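February 21, 2019

Third week of the snack experiment, and I remain unconvinced. The new advice is that grazing is bad for us. In July it was good for us. I have kept both newsletters in the drawer so I can wave them at someone.

My rule for the month is no eating between lunch and supper, in return for which I am promised better sleep, steadier moods and a smaller waist. Sleep: the same. Mood: see this diary. The waist I decline to measure until the end.

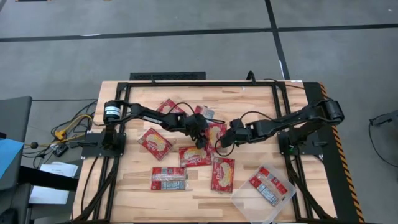

Diary of a Reluctant Dieter
Written by the editor, Hekalero food pages

Walked to Uvunby at lunchtime to take my mind off crisps. 30 minutes there, rather more back, uphill and into the wind. The bakery has put its buns up to 70p and calls them "artisan" now. Same bun. I didn't buy one, and I felt no glow of virtue whatever, only hungry.

Read the Skultex leaflet again this evening. It says 66 per cent of people who gave up snacks "felt lighter". Felt! Did anyone put them on a scale? It doesn't say how many people were asked either, and the small print on the back is all about the company's tea, which I suppose I am meant to drink instead.

I do grant that a red packet is hard to walk past. Put the same stuff in a brown paper bag and I doubt I'd look twice.
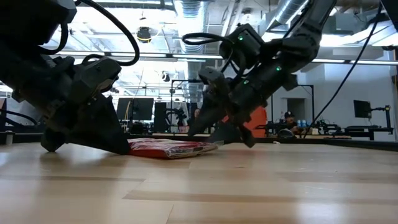 Before bed

Gave in at 15 minutes to ten. Two oatcakes and the end of the cheese. Strictly speaking that is after supper and the rule only covers the afternoon, so I am counting the day as kept. Must ring the dentist tomorrow.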